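Plitomum 2本指グリッパユニット | 製品情報 | Leltitz

当サイトでは、閲覧状況の把握のためにCookieを使用しています。引き続きご覧いただく場合は、Cookieの使用に同意いただいたものとみなします。 同意する 設定を変更

Plitomum 2本指グリッパユニット(手首カメラ付き)

Plitomumは、卓上の小型アームに取り付けて使う電動の2本指グリッパです。平行に開閉する2本の指と、手首側に固定した小型カメラを一組にして販売しています。容器の持ち替え、皿やトレーへの移載、棚からの取り出しなど、人の作業台の上でそのまま行われている軽作業を対象としています。

本ページでは、製品の仕様とあわせて、Aoki展示室で行っている実演見学の内容をご案内します。導入を検討中の方には、カタログをお読みいただいたうえで実演をご覧になることをお勧めしています。見学のお申し込み方法はページの後半にあります。

実演では、食品や薬品の現場でよく扱われる形の容器を使います。キャップ付きの透明ボトルは、グリッパにとって扱いやすい対象ではありません。透明な壁は背景が透け、肩の丸みには照明が映り込みます。中身が詰まっているか空かによって、押したときのへこみ方も変わります。現在の標準実演では、中に白と淡い青の柔らかい詰め物を入れたボトルを使い、左右の指を開いた状態で両側から近づけ、胴を挟む位置を決めるところからご覧いただきます。

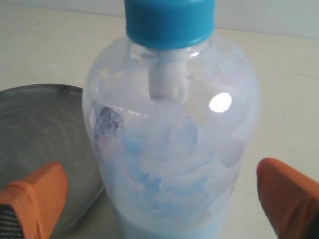
把持

指先のパッドはオレンジ色で、本体の黒い部分にはめ込んで固定します。パッドは消耗品扱いです。交換に工具は必要ありませんが、交換後は必ず全閉位置の再設定を行ってください。再設定をせずに使用すると、把持力の表示値と実際の値がずれることがあります。

最大開き幅は83 mmです。これより太い容器を扱う場合は、胴ではなく首の部分を持つ手順に変更するか、別売のワイド指をご検討ください。ワイド指はDivent製アームとの組み合わせでのみ動作を確認しています。

把持力は操作画面から段階的に設定します。実演では、はじめに弱い設定で容器に触れ、指の位置が止まったことを確認してから力を上げる手順をとっています。硬い容器ではこの手順を省いてもかまいません。薄手のボトルや紙容器では、省かずに使うことをお勧めします。

持ち上げられる重さは、指先の向きと持つ位置によって変わります。カタログに記載した値は、指を下に向け、重心の近くを挟んだ場合のものです。横向きに挟む作業では余裕をみてください。お手元の容器で確認したい場合は、見学の際にお持ちいただければその場でお試しいただけます。

手首カメラ

カメラは手首に固定されており、アームと一緒に動きます。指先と対象物が同じ画面に入るため、近づいていく途中の位置のずれを目で確認できます。見学会場では、この映像を操作画面の横のモニターに出しています。

対象物に近づくほど、容器の上下は画面に収まらなくなります。ボトルのように背の高いものでは、キャップの上端や底が見えないまま把持に入ることになります。全体の位置は離れたところで一度取得し、近づいてからは胴の左右の輪郭だけを使うという分担が標準の設定です。天井や支柱に取り付けた別のカメラを併用する設定も用意しています。

光沢のある金属皿や透明な容器では、照明の反射が白く飛ぶことがあります。露出の調整で抑えられる場合もありますが、照明の位置を変えるほうが早く済む例が多く、設置時にはまず照明の確認をお願いしています。展示室では照明を切り替えられるようにしてありますので、ご自身の現場に近い条件をお申し付けください。

カメラのケーブルは手首の外側を通します。アームの回転範囲によってはケーブルの長さが不足するため、延長品を付属しています。延長品を使用した場合、映像の遅れはほとんど変わりません。

閉じ動作と卓面への接近

見学の後半では、何も持たない状態での動作をご覧いただきます。指を完全に閉じ、2本の先端が隣り合った姿勢で、卓面の近くまで下ろします。薄いものを拾う作業や、置いたものを指先で軽く押して寄せる作業の前段にあたる動きです。

この動作で確認していただきたいのは、金属皿など周囲に置いてあるものとの間隔です。グリッパの本体は指先よりも幅があります。指先だけで通り道を考えると、皿の縁に本体側が当たることがあります。操作画面では、本体の外形を含めた範囲を重ねて表示できます。実演ではこの表示を入れた場合と切った場合の両方をお見せしています。

卓面に対する高さは、設置時に測った値を基準にしています。天板にたわみや傾きがあると、場所によって指先と卓面の間隔が変わります。奥行き61 cmまでの作業台であれば、四隅と中央を測る簡易設定で足ります。それより大きな台では、作業範囲を区切って設定してください。
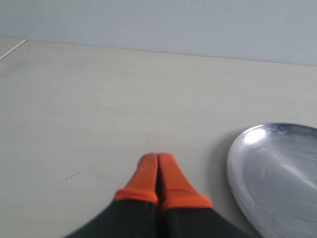 見学のご案内

Plitomumの実演見学は、Leltitzの常設会場であるAoki展示室で行っています。1回の定員は4名です。作業台のすぐ横でご覧いただくため、人数を増やすことはできません。お客様の社内で参加希望者が多い場合は、回を分けてお申し込みください。

当日の流れは次のとおりです。

・受付、安全に関する説明
・ボトルを使った把持の実演
・カメラ映像と照明条件の確認
・閉じ動作、周囲のものとの間隔の確認
・お持ち込み品での試行(ご希望の方)
・質疑

お持ち込み品での試行は、事前に品目をお知らせいただいたものに限ります。容器の寸法と重さ、中身の種類をお申し込み時にご記入ください。液体の入ったものは、キャップ付きで、中身が水の場合のみお受けしています。粉体、薬品、刃物はお受けできません。

試行はお客様ご自身の操作でも行えます。操作の前に係員が手順を説明します。手袋を着けたままの操作、袖口の広い衣服での操作はご遠慮ください。アームの動作中は、台の縁に引いた線の内側に手を入れないでください。

会場内の撮影は可能です。ほかのお客様のお持ち込み品が写る撮影はお断りしています。カメラ映像の記録をご希望の場合は、お持ち込み品の試行分に限り、後日データでお渡しします。

主な仕様

形式:電動平行開閉、2本指
最大開き幅:83 mm
指先パッド:交換式(オレンジ)
カメラ:手首固定、ケーブル延長品付属
対応アーム:Diventの小型アーム各種。ほかのアームへの取り付けはお問い合わせください
付属品:取り付け板、予備パッド、全閉位置の設定用治具
別売品:ワイド指、照明セット

仕様は改良のため予告なく変更することがあります。2021年2月15日以降の出荷分から、取り付け板の穴位置を変更しています。それより前にご購入いただいた取り付け板も引き続きご使用いただけますが、新旧の板を重ねて使うことはできません。

見学された方からよくいただくお問い合わせ

詰め物の入ったボトルと空のボトルで設定を変える必要があるか、というご質問を多くいただきます。把持力の設定は変えてください。位置の設定は共通でかまいません。中身によって重さが大きく違う品目を混ぜて流す場合は、品目ごとに設定を登録し、切り替えて使う方法をお勧めします。登録できる設定の数は最大200件です。

キャップの開け閉めができるかというお問い合わせもあります。Plitomum単体にはキャップを回す機能がありません。手首の回転で開ける動作は、容器を別に固定する治具があれば可能な場合があります。キャップの径や締め付けの強さによるため、現物での確認が必要です。

パッドの汚れについては、水で湿らせた布で拭いてください。溶剤は使用できません。表面が滑りやすくなったと感じた場合は、拭き取り後に一度空の状態で開閉し、それでも戻らなければ交換してください。

アームを既にお持ちの場合は、グリッパとカメラのみの販売も行っています。取り付け面の図面をお送りいただければ、取り付け板の要否をお調べします。図面がない場合は、取り付け面を正面から撮った写真と、穴の間隔の実測値でも受け付けています。

貸し出しと購入

購入前の評価用に、貸し出し機を用意しています。貸し出しには事前の見学が必要です。アームを含む一式と、グリッパ・カメラのみの二通りがあり、いずれも作業台はお客様にてご用意ください。貸し出し機のパッドは新品を取り付けて発送しますが、返却時の交換は不要です。

10月は貸し出し機の点検を行うため、新規の貸し出しを休止します。この期間も展示室の見学は通常どおり受け付けます。

お見積もりは、ご使用の環境(台の大きさ、対象物、使用するアーム)を添えてお問い合わせフォームからご依頼ください。折り返し、担当から確認のご連絡を差し上げます。見学のお申し込みも同じフォームで承っています。件名の欄で「Plitomum 実演見学」をお選びください。

お問い合わせ | 会社概要 | 個人情報の取り扱い | ページの先頭へ戻る
© Leltitz 無断転載を禁じます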